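Coastal and Island Travel – Unit 3 handout
Ferry access and visitor flow: Wivham Island
Notes: Elsie Greenwood 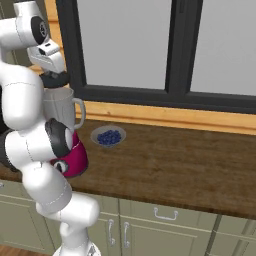 Wivham is reached by a single vehicle ferry from Jevbridge harbour. The crossing takes 43 minutes. Resident population at the last count was 536; day visitors in April totalled 2,513.

Terms used this week
Carrying capacity: the visitor load a site can take before its paths, water supply or moorings degrade.
Dwell time: hours ashore between arrival and departure.

Dwell time on Wivham is set by the tide. The Carroll landing dries at low water – vessels then use the outer jetty, which has no vehicle ramp. Foot passengers walk the coastal track to the chapel ruins.

Reading: Greenwood, course reader, section 3. Bring the tide tables to the tutorial and colour in the hours when the Carroll landing is usable.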